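Forums > Kitchen Table > Rice, Grains and Pulses > Picking over rice on a tray

Picking over rice – who still does it, and on what? 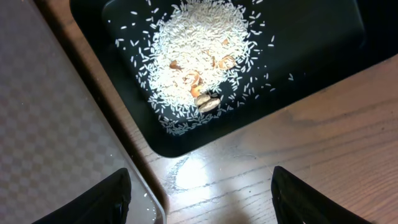
White rice on the black tray, with the bits of shell and the two seeds.

Posted by setsuko_n
December 2010

I've become a complete convert to picking over rice on a black tray and I want to talk about it with people who won't roll their eyes at me. My mother did hers on a big pale enamel plate by the window, squinting, and I carried on the same way for years. Then I bought a black tray for serving tea, tipped some rice on it one evening for want of anywhere else to put it, and good grief, the difference! Every grain shows up. You can see the long whole ones and anything that isn't rice at all jumps straight out at you.

The orangey-brown curls look like nut shell to me, thin and cupped. The two greyish-brown oval things at the bottom of the heap are seeds of some sort and I'd love to know what. I keep rice, nuts and seeds for planting all in the same cupboard, so I'm not blaming any shop.

My method, such as it is: tip out 300 grams, heap it in the middle, then draw it towards me a little at a time with the side of my finger. Clean rice goes to the near edge and into the pan. Anyone else? What do you use?

31 replies | Shared 14 times

Posted by Clorudden

Love this. I do mine on a black baking sheet, same principle, but the sheet has a dimpled surface and the grains stick in the dimples. A smooth shiny tray with a bit of a rim looks much better. Going to have a rummage in the charity shop.

I would spread it thinner than you've got it though. With a heap that thick in the middle you only see what's on top.

Posted by setsuko_n

It gets spread as I go, Clorudden! The heap is the "not done yet" pile. If I spread the lot out first I lose track of which side I've looked at.

Posted by a_shibata

I'm going to be the wet blanket. I haven't picked over white rice in my life. Rinse it in a big bowl, swirl, anything light floats and you pour it off. Three changes of water and done. Lentils, yes, I check lentils, I broke a filling on a stone in a dal once. But packet rice?

Posted by KanakoT

Asuka, floating only gets you the light stuff. Bits of husk come up nicely. A stone goes straight to the bottom and sits there with the rice, and I wouldn't count on a seed that size floating either.

I buy in big sacks from a wholesaler and I find something in most of them. Usually a scrap of string from the sack stitching. Ten minutes with the radio on and I quite look forward to it.

Posted by a_shibata

Ten minutes, for a pan of rice! I've got two teenagers who want to eat the second they're in the door.

Posted by KanakoT

I don't do it per pan. I do the whole sack in batches when it arrives and it goes into jars already picked. Then it's just rinse and cook.

Posted by Oda

+1 for doing it in advance. My jars hold 750 grams each and that is a comfortable amount for a sitting. Any more and my eyes go.

On the tray question, dark for white rice and white for everything else. Black lentils on a black tray are a nightmare, ask me how I know. For brown rice I use an old white roasting dish.

Posted by yuzu_noguchi

Could the two seeds be sunflower? Out of the shell they're a sort of greyish oval.

Posted by Clorudden

I thought pumpkin at first, but they'd be greener, wouldn't they? And flatter. Sunflower kernels look smoother to me than those do. They have a matte, blotchy sort of look.

Posted by setsuko_n

I haven't got any sunflower in the house, but I do save melon and squash seed and I'm hopeless at labelling. I might plant them in January on the windowsill and see what comes up.

Posted by chiharu.k

Please do plant them and report back! I once grew a very respectable squash from something I swept up off the kitchen floor.

On the shell, could it be pistachio? The curve is right but the colour's too warm. I'd have said almond, only that's thicker and pitted. Or it might be the hard skin off something and not shell at all. Does it snap or bend?

Posted by setsuko_n

Snaps. I tried the tiny bit.

Posted by Oda

Shell, then.

Posted by Drarnenum

Can I ask a beginner's question, do you wash the rice before or after this? I tried it wet last night and it was awful, it all clumped together and stuck to my fingers.

Posted by KanakoT

Always dry, Drarnenum! Dry tray, dry hands, dry rice. Wash it afterwards. And put the tray on a proper table where you've got room for your elbows, with a light off to one side. If the lamp is straight overhead a shiny tray throws it back in your face.

Posted by Drarnenum

Ah, thank you. That explains a lot.

Posted by a_shibata

All right, I gave it a go, purely so I could come back and say I'd found nothing. Tipped out a mugful on a slate placemat and found nothing. So there.

I will admit it was rather soothing. But the grains went everywhere because there's no edge on a placemat, and I was picking them off the floor half the evening. Still team rinse.

Posted by setsuko_n

That's the rim, Asuka! You need a rim! Even with one I get strays right out to the sides, it's such slippery stuff when it's long grain. Try again with a tray and I'll stop pestering you.

Posted by Jovance

Long-time lurker here. My gran used a flat woven basket and tossed the rice – chaff flew out the front and stones worked their way to the back. I've tried it 2 times and both times redecorated the kitchen. Tray for me, please.

Also she swore there were 1,000 grains in a spoonful and made us children check. I think she just wanted some peace.

Posted by chiharu.k

Jovance, I'm trying that on my nephews.

Anybody do this with split peas? I've got a bag that's been open since the summer and I'm a bit scared of it.

Posted by Oda

White dish for those, and look for little round holes. If you see holes, bin the bag and wipe out the cupboard.

Page 1 of 2

Contact us | Forum rules | Copyright Kitchen Table Forums | Back to top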